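Reading time: 4 minutes

Section 4. Placing and leveling the table

The Ollberg leaflet says the table is ready to use "in moments." Allow longer than that, especially on carpet. The steps below replace pages two and three of the leaflet for all tables used at Bustholm. Assembly of the legs is covered in Section 3 and is assumed to be finished.

4.1 Before you start

You need two people, a spirit level, the short hex key, and the four Koskela foot pads from the small parts bag. The pads are sold as non-marking. We have found marks under them on vinyl floors, so check underneath after the first week. On carpet you may leave them off.

The table is 2050 mm long. Measure the space anyway, and leave room to pull out a chair on each side you plan to use. The leaflet's floor plan shows chairs pushed fully in, with no one sitting in them, and you should not plan a room from it.

4.2 Placing

1. Stand one person at each short end. Lift by the frame under the top. Do not lift by the edge of the top.

2. Walk the table to its position and lower both ends together. If one end lands first, lift again and repeat. Dragging the last few inches is how feet get bent.

3. Push down on each corner in turn. A corner that moves needs adjusting. A corner that doesn't move may still need adjusting, so continue to 4.3 either way.

CAUTION: Keep fingers clear of the folding joint while lowering. The safety catch is supposed to hold the joint open at any angle. Do not rely on it.

4.3 Leveling

1. Place the spirit level on the top, along the long side, at the middle.

2. Turn the foot under the lower end counterclockwise to raise it. Half a turn is plenty for a first try.

3. Move the level so it runs across the table and repeat.

4. Go back to the long side and check again. Step 3 will usually have spoiled step 2.

5. When both directions read level, tighten the lock nut on each foot with the hex key. The leaflet calls the feet "self-locking." They work loose without the nut.

NOTE: Carpet settles under load. A table leveled at 9 a.m. can be out by the afternoon. Check it once more the next day, and don't tighten the nuts hard until you have.

4.4 Load

The leaflet gives a limit of 110 kg, evenly spread. It does not say how the figure was tested or for how long the weight was left on. Keep well below it, keep heavy items over the legs, and do not let anyone sit or stand on the top.

4.5 Cleaning the top

Wipe with a damp cloth and dry at once. Rovell surface spray is recommended in the leaflet, on a page that also carries a coupon for it. Plain water and a little dish soap did as well on our tops. Avoid scouring pads, which leave shiny patches on a matte finish.

4.6 More than one table
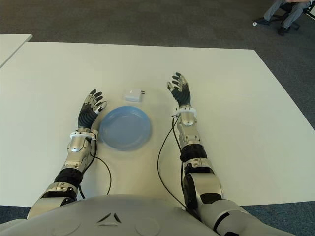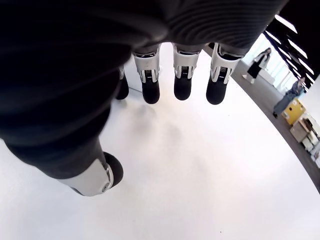
Tables placed side by side rarely line up, whatever the leaflet claims about "seamless" rows. The tops can differ slightly in height even when each one is level, and a cup set across the joint will tip. Unless you have bought the linking clips, leave a gap you can see, like the narrow strip of carpet between the two white tables in the first picture. Level each table by itself, as in 4.3, then slide a hand along the gap to be sure the frames aren't touching. If they touch, a bump to one table will be felt on the other.

Linking clips are sold separately. They hold the tops at the same height only if the feet have already been set to match, so fit them after leveling. If a clip has to be forced, take it off and go back to step 1 of 4.3.

4.7 If the table still rocks

Swap the table end for end and test it again. If the same corner of the room is low, the fault is in the floor. If the low corner moves with the table, look for a bent foot and see Section 6 for spare parts.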